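Trureck Building Services Group
Minutes of the regular meeting, 11th October
Chair: Teodor Zawadzka
Location: Prasgate, Room 17

1. Minutes of the June meeting
Approved with one correction. The Tamura floor scrubber quote was for a lease and had been entered as a purchase.

2. Indoor machines
The scrubber does the long corridors without help. It still can't empty a trash can, move a chair or wipe a counter, and those jobs take up most of an evening shift. Members who have tried robot vacuums at home said much the same: floors yes, stairs and laundry no. The chair asked that the staffing plan assume no change in hours this year.

3. Kitchen
A dish-loading arm was seen at the Stestport trade day. It handled plates of one size and stopped for bowls. No action.

4. Outdoor rounds
Discussion of whether a wheeled machine could take over the plaza sweep and the evening check for litter and badly parked bikes.

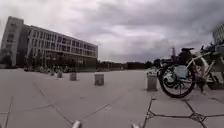
Photo: Trureck Building Services

The open paving was thought to be the easy part. Concern was raised about the joints in the slabs, the gaps between the bollards, and bicycles left beside them. A machine can report a bike in the way, but a person has to go out and move it. The strip along the shrubs would stay with the grounds crew.

Agreed: ask for a trial price on sweeping only, with an upper limit of $2747. Litter picking by hand continues.

5. Other business
Work order 642 (mop sinks) is still open. Carried over.

Action: T. Zawadzka to write to Tamura on item 4.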